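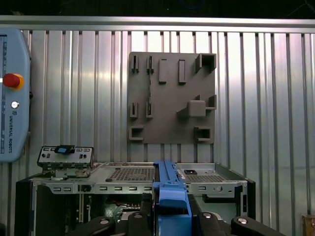 Gripper at the blue plastic piece, fixture plate behind it.

Posted by Nistell Robotics Club
July, 4:40 pm

Our student project this term is PC teardown with a robot arm. Team name is Mulow. There are 5 of us.

The waypoint list is at 82 now — most of them are for getting in and out of the case without touching cables.

Speed stays at 40 percent until the path is checked.
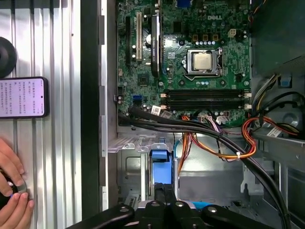
Does the team have to write its own code?
Most of it is set up on the pendant, plus one short script for the gripper.

Next post will be on the Pollmont demo. Table sign-up is open to other school clubs.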